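Thread on collecting demonstrations by hand, mostly for the people who asked why our cable task took 345 takes before we trained anything. Long. Mute if robots bore you.

1/ The task: pick up the loose end of a cable, carry it to the power strip, set it down beside the strip without dragging anything else off the desk. Two hands. No plugging in yet. Plugging in is a separate misery.

2/ Two ways to show a robot this. You drive the arms from a distance with a pair of controllers, or you take the grippers off the arms, so to speak, and do the job yourself holding a matching pair. We have done both. I now use remote control for checking and hand-held for nearly everything else.

3/ Reason one is speed. Felicidad Tan timed herself on the same motion both ways. By remote control, 7 good takes in the time it took her to do a whole tray by hand. She is the best remote driver we have. I am much worse.

4/ Reason two is feel. With the gripper in your fist you know when the cable has snagged. Over the remote link you find out when the vase moves.

5/ The cost is that you now have to work out where each gripper was in space, from its own camera and whatever else you can get. With the arms you just read the joints. Most of this thread is about that cost.
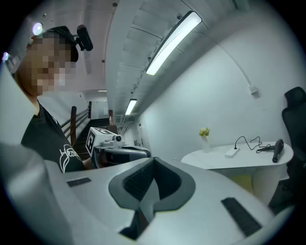

6/ Tracking first. Each gripper has a camera and works out its own path from what it sees of the room. That is fine until you point it at a blank wall from close up, at which point it has nothing to hold on to and the path slides. The printed marker on the white block is what I lean on when that happens: if the other gripper can see it, you get the position of one hand relative to the other, and for a two-handed task the relative position matters more than where either hand is in the room.

7/ So the rule for operators is to let the grippers see each other at the start of every take. Two seconds, then go. Leonora Lumanlan put this into the checklist in June and our rejected takes dropped enough that I stopped arguing with her about checklists.

8/ Tilt matters. Seen nearly edge-on, the marker still gets detected but the angle it reports flips between two answers. In the log this looks like a wrist snapping over and back in one step. Filter on angular speed and throw the take out. Do not smooth it. Smoothing turns an obvious error into a plausible one.

9/ A head camera is worth having if you can stand wearing it. We don't feed it to the policy. It's for review, when the gripper view is all cable and you can't tell what the operator was trying to do.

10/ Timing. Every stream gets its own clock and they all lie slightly. We do a sync at the start and another at the end, and compare. If the two disagree by more than one video frame the take goes in the bin. The early version only synced at the start, and I spent a week blaming the model for being late on the close.

11/ The close itself: log gripper width, not a yes/no. Cable is thin and soft. The difference between holding it and crushing it is a few millimetres, and a yes/no label throws that away. Precious Macaraeg rewrote our export for this and had to convert everything we'd already recorded. Sorry, Precious.

12/ Operators move too well. A person doing the task for the fiftieth time uses a quick little flick to free the cable. The arm can't follow it. We check every take against the arm's speed and reach limits before it counts, and play back a sample on the real arms at half speed.

13/ Same with reach. You have a waist and knees. The arms are bolted down. If you lean across the desk to get the far end, the path you record belongs to a robot with a spine. We put tape on the floor. Feet stay behind it.

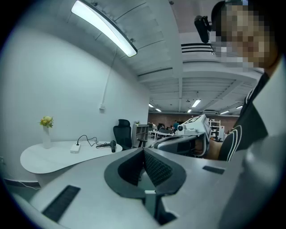
14/ Tape fixed most of that. What was left came from height: Mereana Pryor is a good deal shorter than the rest of us and her approach angles to the desktop were flatter. I nearly cut her data. Trained with and without it, and the version with it did better on cables lying flush to the surface. Kept it. I would now look for a range of heights on purpose.

15/ Variety in general. We recorded the first 200-odd takes with the cable laid out the same way by the same person. The policy learned where the cable usually was. Now whoever is not recording drops it from knee height on to the desk and nobody is allowed to tidy it.

16/ Leave the clutter in. Other objects with cords are useful, because the robot needs to see a cord that isn't the one it wants. We cleared the desk for the early set and it cost us when we moved to a real one.

17/ Failures. Keep the takes where you drop it and pick it up again, and tag them. A clean set teaches the robot what to do when all is well. Ours used to drop the end and then carry on, very calmly, to deliver nothing to the power strip.

18/ Where remote control still wins: corrections. Once the policy is running on the arms, you watch, take over when it goes wrong, fix it, hand back. Those short pieces are worth far more per minute than fresh takes. You can't get them with the hand-held pair, as the mistake has to be the robot's own.

19/ Numbers for those who asked. 345 takes in the first usable set. 600 after the second round, including corrections. The target is 2000 across four cable types and I expect to get bored before then. Shiela Salazar is keeping the tally and will not let me round up.

20/ Things I'd still like: a lighter gripper (wrists go before patience does), a trigger with a stiffer spring near the end of travel, and a beep when tracking is lost. At present we find out at the desk afterwards. The Edley export tool flags it but only once the whole take is processed.

21/ Someone asked if we'll release the set. Not up to me. The checklist and the angular speed filter I can share, and will once Leonora has taken my comments out of it.

22/ Correction to 10: it's one frame of the gripper camera, not the head camera. They run at different rates. Thanks to the two people who spotted it.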